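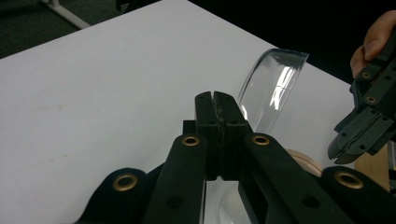 A table is one of the simplest pieces of furniture in a house. It is a flat top held up off the floor, so that people can eat, draw, cook or mend things without bending down to the ground. The top is the part that does most of the work, and it can be almost any colour. A white tabletop like this one makes dark things easy to find. Put a black button on it and you will spot the button at once. Put a grain of white rice on it and you may have to look twice.

Why is the top flat?

Try putting a marble on a cushion. It rolls into the dip and stays there. On a flat, level table the marble has no dip to roll into. If it rolls off one side every time, the table is probably not level. One leg may be shorter than the others, or the floor may slope.

Why do some tables wobble?

A table with three legs does not rock, even on a bumpy floor. Three feet can always touch the ground together. With four legs, one foot may be left hanging in the air, and the table tips back and forth when you lean on it. People often fold a piece of card and push it under the short leg. Some tables have feet that screw up and down instead.

How long have people used tables?

The people of ancient Egypt had small tables more than 4,000 years ago. Many were low, and were used to hold food or jars. Later on, long tables became common in big houses, where a lot of people ate together. Some of these were just boards laid across stands — after the meal they were taken apart and put against the wall.

Something to try

Lesego Kruger, aged 11, tested the kitchen table at her home in Lerkenen. You can do the same. You need a marble and a ruler.

Put the marble in the middle of the table and let go of it gently. Watch which way it goes. Then measure from the floor to the tabletop at each corner and write the numbers down. Lesego found that one corner was 2 millimetres lower than the rest, and that was the corner her marble rolled towards.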